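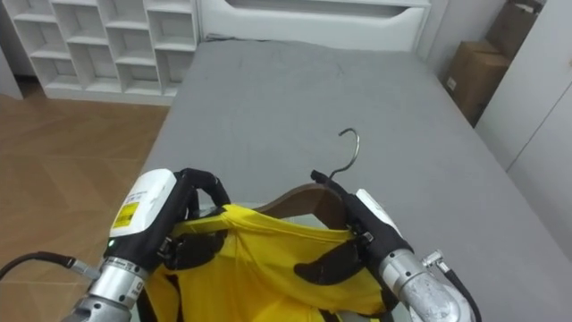 Fig. 8. Yellow garment on a wooden hanger, held over a grey bed.

4.3 Fitting the Tolenex hanging rail

The box says the rail takes 21 kg. Treat that as a best case, measured on a good brick wall by someone with patience. Ours goes up on plasterboard in most homes, and the claim is worth less there.

1. Find the studs. The Foltard detector in the kit beeps at pipes, nails and sometimes nothing, so check with a thin bradawl before you believe it.

2. Mark the bracket holes 150 mm below the shelf. The paper template says less, but wide hangers then catch on the shelf.

3. Drill 8 mm holes. Fit the plugs flush.

4. Screw both brackets on loosely, drop the rail in, level it, then tighten.

5. Hang a few clothes and leave the rail overnight. Load the rest if it is still level in the morning.

CAUTION: Do not use the sticky pads (part 632) in place of screws. They are sold as "strong hold". We have our doubts.

Note: The Momier end caps are meant to stop hangers sliding off. They help a bit – a level rail helps more.

Text revised in October by Hala Bouazza, Workneh Home Storage.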